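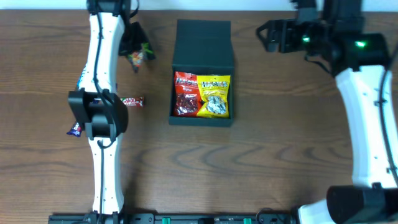 La caja de los dulces, un mes después

En abril me dejé convencer por una de esas teorías del orden que prometen que, si guardas las chucherías en una caja con tapa, comerás menos. Lo decía Minttu Manninen en un taller de Ostus al que fui un sábado, 40 euros la entrada, café aparte. Salí con apuntes y con bastantes dudas.

La caja es verde oscuro, rectangular, con la tapa abatible. Me gusta, eso lo reconozco. Lo que no me creo es el resto. Según el método, cada cosa vuelve a su sitio en cuanto se acaba la merienda, y la mesa se queda despejada. Pues ya veis la mesa: el Kit Kat por un lado, la bolsa de caramelos de colores hecha un gurruño, un envoltorio morado por ahí. Y la tapa abierta, claro.

También recomendaban comprar los separadores de Flarnari, 20 euros más. Paso – con una caja tan pequeña no sé qué iba a separar. Y sospecho que el chocolate en barrita se acaba igual con separadores que sin ellos.

¿Como menos dulces? No lo noto. Tardo un poco más en levantarme a por ellos, quizá, cuando alguien se acuerda de cerrar la tapa. La caja se queda porque hace juego con la madera. Los apuntes del taller siguen en un cajón, sin clasificar.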